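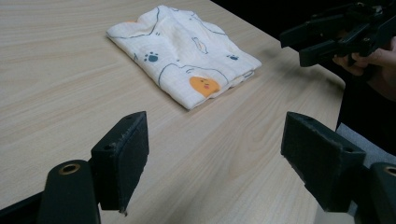
Jonberg Boot Manager: do you need it?

Short version: probably not, unless you reinstall systems more often than is good for you.

I have three systems on one desktop. Debian for work, Fedora because I keep meaning to switch, and Windows for a tax program and one game. For years I've dealt with the boot order by hand, which means editing /etc/default/grub, running update-grub, and swearing when a Windows update puts itself back on top. Jonberg says it takes care of all that from one window. The license is $13 a year, per machine. I paid for one in February and have used it since.

Installing

The .deb is fine. The Fedora package wanted a library version my release didn't have, and the support page told me to "update your system," which was already updated. I got it working from the portable archive instead. On Windows it installs a background service called Pullance that checks the firmware boot entries every time you log in. You can't turn Pullance off from inside the program. You have to go into Services and set it to Manual, and the next version of Jonberg set mine back to Automatic.

What it does well

Reordering. You drag an entry up, click Apply, and it writes the change to the firmware with a plain list of before and after. I like that list. If they sold just that part for less I'd complain less. It also keeps a backup of the EFI partition, up to 50 copies, and restoring one worked both times I tried it.

It found a leftover entry from a distro I deleted ages ago and offered to remove it. That was useful, though efibootmgr does the same thing for free in one line. 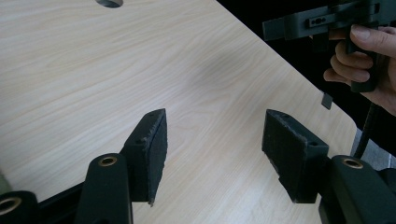 What it doesn't do well

The "repair" button. The website says it fixes 200 common boot problems. I can't find a list of them anywhere. I broke my setup on purpose three ways: wrong UUID in the config, missing shim, and Windows set first. It fixed the last one. For the wrong UUID it reported "No issues found" and then dropped me at a grub rescue prompt. For the missing shim it told me to turn off Secure Boot, and I don't call that a repair.

Themes. There is a theme store, and I wish there weren't. The free theme, Brisesham, puts light gray text on a slightly lighter gray background, and on my monitor I couldn't tell which line was selected. The others cost extra.

Logs. One repair attempt left a log 1,352 lines long, mostly the same timeout message over and over. The line I needed was near the middle.

Support

I wrote in about the UUID problem. The first reply was a form letter asking if I'd tried restarting. The second came from Povilas Ramanauskas, who clearly knew the subject, sent me the right command, and admitted the repair tool doesn't read custom config files yet. So the fix was a terminal command, and I could have found it on a forum.

Compared to doing it yourself

If your only problem is that the wrong system comes up first, change GRUB_DEFAULT, regenerate the config, and check the order in your firmware settings. Ten minutes, and most of that is rebooting. If you look after several dual-boot machines for other people, the backups might be worth the money. I'd still keep a live USB in the drawer.

Butkienė, the free tool it gets compared to in every thread, is uglier and has no Windows version, but it caught the wrong UUID on the first pass.

Two and a half stars. I've turned off auto-renew, and the button for that is under Account, then Billing, then "Manage benefits."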